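I finally did my own inflation number

Every January I tell myself I'm going to sit down and work out what our year really cost, and every January I do half of it and then go make soup. This time I finished. It took me three evenings, one very long phone call with my sister-in-law Refilwe Tshabalala, and a shoebox of receipts that I had been keeping for reasons I couldn't have explained to you before now.

The thing that set me off was the news. There was a segment on the consumer price index, and the anchor read out the yearly figure in that calm voice they use, and I yelled at the television. I'm not proud of it. But the number she read sounded like it came from somebody else's life! My groceries had not gone up by that. My groceries had gone up by a lot more than that, or so I was ready to swear in court.

Refilwe teaches intro economics at a community college, and she has heard me yell about this before. What she told me (and I'm paraphrasing, she was unloading a dishwasher at the time) is that the index is built on a basket of stuff, and each thing in the basket gets a weight depending on how much of their money people spend on it. Housing gets a huge weight. Food at home gets a smaller one than I would have guessed. And then the whole thing is averaged over a giant pile of households, including people who drive two hours a day and people who don't own a car, people who rent and people who paid off the house ages ago. So of course it doesn't match me. It doesn't match hardly anybody. It's a number for the country, and I was treating it like a number for my kitchen.

"So make your own," she said. And then I heard a plate break, and we had to hang up for a bit.

So I made my own. I'm going to tell you how, because a few of you asked after my last money post, and because I'd like somebody to check my thinking before I get too attached to it.

First I had to pick my basket. I went through the shoebox and the bank statements and wrote down everything we buy more than a couple of times a year. I ended up with 90 items, and that was after I threw out birthday presents and the new mattress. The mattress was a fight. My husband felt it belonged in there, since we'd paid for it with real money, and I felt that a thing you buy once in a decade would make the year look insane. Refilwe sided with me, sort of. She said the official people have ways of handling big rare purchases and that I did not have to learn them.

Then I matched up prices. For each item I wanted what I paid near the start of the year before and what I paid near the end of this one. Same size, same brand if I could. This was the part that nearly broke me. You would not believe how many packages have shrunk. My crackers, the Botano ones with the seeds, cost exactly the same as they did and I was so pleased with them, and then I looked at the weight on two different receipts and the box had lost a good bit of cracker. So that's a price increase in a costume, and I had to go back and redo everything by the ounce. I was up until after midnight with the calculator on my phone.

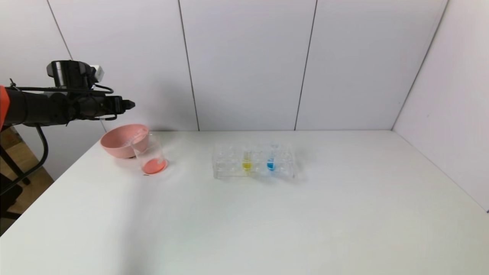

Robot arm and a pink bowl

After the prices came the weights, and I'll admit I had been skipping over that part in my head. I had been thinking of all 90 items as sort of equal. Eggs went up, coffee went up, dish soap went up, therefore everything went up. But we spend so little on dish soap! It could double and I'd barely feel it. Whereas our rent is such a giant slice of the year that a small bump there does more damage than all the soap and crackers together. When I finally put the rent in with its proper weight, it swallowed the whole spreadsheet. I sat there looking at it and felt a bit silly about the eggs.

Our rent went up by 13 dollars a month, by the way. I know. I know some of you would cry with happiness at 13 dollars. Our landlady is an older woman who owns just the one building and I think she forgets. When I told my friend Maëlys Pruvost, who moved into the new apartments over by Pletulmont in the spring, she went quiet and then told me hers had gone up by 174 a month at renewal. For the same two rooms and the same view of the parking garage.

And that's where it got interesting to me, because Maëlys then wanted to do hers. We sat at her place with her laptop and a bag of clementines and did a rough version with only the big things: rent, car, groceries, electric, phone. Her number came out way above the one on the news. Mine came out a little under it. Under! After all that yelling! We live in the same town, we shop at the same store (the Jacquet on the corner, which used to be the good one), we buy the same coffee. And if you'd asked the two of us in December, I would have been the one complaining louder.

I've been chewing on that ever since. I think I complain about groceries because I see those prices every few days. I'm standing there, I've got the thing in my hand, and I remember what it used to be. The rent just goes out of the account while I'm asleep. Refilwe says there's research on this, that people judge prices by the things they buy often, and that the things that jump stick in your mind way more than the things that sat still or got cheaper. Which, fine, fair. I looked, and several of my things did get cheaper. Gas for us was down over the stretch I measured. So was the cat's food, although I'd switched stores, and I'm not sure that counts. Does it count? If I went to a different store to get it cheaper, did the price go down or did I just do some work?

I asked Refilwe and she got very excited, in a way that told me I'd be on the phone a while. Apparently this is a real question that people argue over. If beef goes up and everybody buys chicken, a basket that's stuck on beef will make it look like life got more expensive than it did. But if you let the basket follow people to the chicken, then you're kind of pretending that they're just as happy with the chicken. I said I was not just as happy with the chicken. She said that was precisely the argument, and that I should come and say it to her class.

The other thing I tripped over was insurance. Our car insurance went up by 242 dollars for the year, no claims, no tickets, same old car that is worth less every time I look at it. I hadn't put it in my first list at all because it comes out twice a year and I'd forgotten it existed. Once it was in there my number moved more than it had for all the dairy combined. So if you try this, go through the whole bank statement and don't do it from memory like I started to. Memory is all eggs.

A couple of people on the last post asked what I use to keep track. I tried an app called Tundano for the first evening and it was pretty, but it kept wanting to tell me how I was doing compared to "households like mine," and I got grumpy and went back to a plain spreadsheet. One column for what it is, one for the old price, one for the new price, one for what we spent on it all year. You take how much each thing went up as a percent, multiply it by that thing's share of your spending, and add them all together. It's not hard math, there's just a lot of it. Refilwe looked mine over and found two mistakes, one of which was that I'd had us spending more on vinegar than on electricity.

I should say that my number is not better than the official one. I was feeling very smug around the second evening, and she took me down a peg. Mine is one household with a shoebox. It can't tell you a thing about how the country's doing, and if I'd been sick, or had a kid starting daycare, it would look completely different. The big one is for seeing whether prices all over are speeding up or slowing down. I get that now. And slowing down doesn't mean going back down, either, which I am embarrassed to say I'd been a bit fuzzy on. When they say inflation is falling, the crackers are still going up, they're just going up slower. I'd been waiting for the old prices to come back like a bus.

Maëlys is asking her building for a shorter lease so she can look around in the summer. I'm keeping the spreadsheet going month by month now, and I've moved it off my phone, and the shoebox has a lid. If anyone has a sensible way to handle vet bills, please put it in the comments, because the cat had a tooth out in the fall and I have no idea which column he goes in.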